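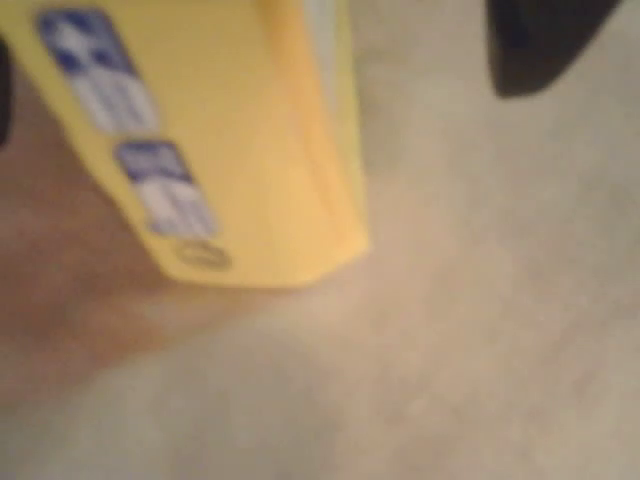 Our project was the maintenance and setting of the gripper on the small picking cell in the packaging laboratory at Trellbridge. The cell is called Nina by all students, and we will use this name in the report. Nina takes packages from a flat surface and puts them in a tray. When we started in March, the gripper dropped packages too often, and our task was to find the reason and write a procedure for the next group. The wrist camera was also a part of the task. Its view of the yellow package with the blue and white labels is so blurred that the printing cannot be read, and the small oval mark near the end of the box is only a soft ring. With such a view we could not judge if the package sits straight between the fingers, so we decided to set the camera before we touched the fingers.

2. Setting of the camera

The camera is fixed on a bracket with two screws. We loosened both screws, cleaned the lens with a dry cloth and turned the focus ring until the text on a printed card was sharp at the picking height. After this we tightened the screws and checked the card again, as the bracket can turn a little during tightening. The first time we forgot this check and had to repeat the work.

The blur from movement is a different problem from the focus. Ulises Giraldo proposed to make the exposure shorter and to add a lamp beside the cell. We also put a pause of 500 milliseconds in the program before each image is taken, so that the arm can come to rest. The pause makes the cycle longer, but our supervisor, Nelly Usuga, accepted it for the laboratory.

3. The gripper fingers

We removed the fingers and found that the pad on the left one was worn at its lower end. The cell counter showed 1,760 cycles from the last change of pads. In the old logbook of the Gratton group there is no limit written for this, so we cannot say if this is early or late. We changed both pads, also the good one, because a new pad is thicker and the grip would not be in the centre.

After mounting, the fingers must close in parallel. We checked this with a strip of paper at the top and at the bottom of the pads. If the paper slides out at one end, the finger has to be loosened and aligned again. It took us three attempts.

4. Test and result

We made 16 picks with the box lying straight and 16 with the box turned on the surface. In the first series nothing was dropped. In the second series 2 packages fell, both when the fingers took the box close to its corner. We think the grip point in the program should be moved nearer to the middle of the box, but we did not have time to test it.

5. Open points

The spare pads came from Cindholm and the packet is now empty. The next group should order new ones before starting. The lamp is only held with a clamp and needs a proper mount. The settings of the camera are saved in the project folder together with the drawing of the bracket.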